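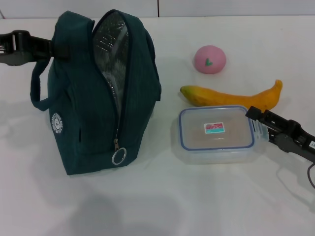 Adstead Technical Club, Automation Section

Visit report: Farnik open day, July 19, 2019

Search this site Go

The section toured the Farnik teaching lab in the morning. Most of our time went to the lunch-packing station, where an operator works two black grippers by remote control and each run is recorded as one demonstration.

The task uses a teal insulated bag with a foil lining, a lidded container with a blue seal, a banana and a small pink ball. The left gripper holds the bag near its top seam. The right one does the picking and placing. According to Jozefína Hubáček, who ran the session, the zipper is the hard part. The bag shifts when the fabric is pulled, so the holding hand has to be taught as carefully as the moving one.

The lab has kept 441 demonstrations of this task and thrown out 64, mostly for dropped items. A run takes some 195 seconds. New operators get three practice runs before anything is saved.

Members were allowed one attempt each. Delay in the controls was small, but there is no sense of touch, and grip force has to be judged by eye. Hand guiding, shown on a separate arm, was easier to learn and slower to use.

The Benítez plant visit follows in September. Names to the section desk.

Comments (2)

Grilosier: Did they say whether the objects start in the same spots each time?

pm_bench: They move them between runs. I asked.

This site uses cookies. Accept Settings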